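Week 4: Collecting and the second-hand toy market
Tutor: Telma Orellana

Reading for this week is the Cisternas chapter on handheld electronic pets. Bring your notes, as we start with the Osum case.

Osum was a keychain pet sold by Felura in a first run of 2,000 units. The shell came in grey, cream and a colour the catalogue called honey. Most surviving units have a cracked battery door.

Terms to know: run, variant, reissue, loose, boxed. A reissue uses the original program in a new shell. A variant differs only in colour or print.
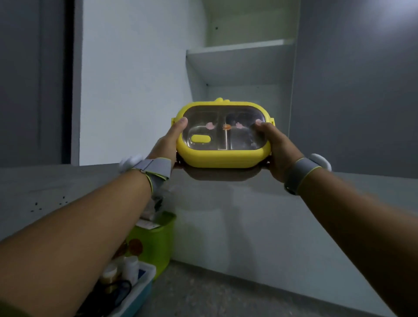 Yellow lunch box with a clear lid and side clasps.

Condition is graded out of 100. Screen fade costs the most points, followed by worn buttons. Missing paperwork is recorded separately and doesn't change the grade. 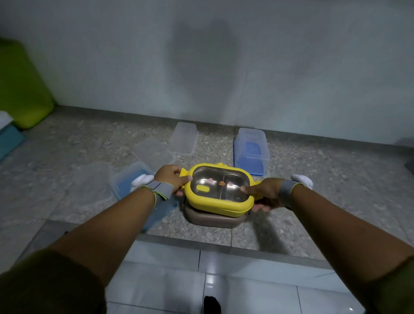
Sellers often list a reissue as a first run. Check the screws on the back: the first run has 4, the reissue has 2. Damián Cisternas lists 19 known variants on page 2 of the chapter.

For the tutorial, choose one variant and write half a page on how you would date it. Hand it to Brenda Arancibia by noon.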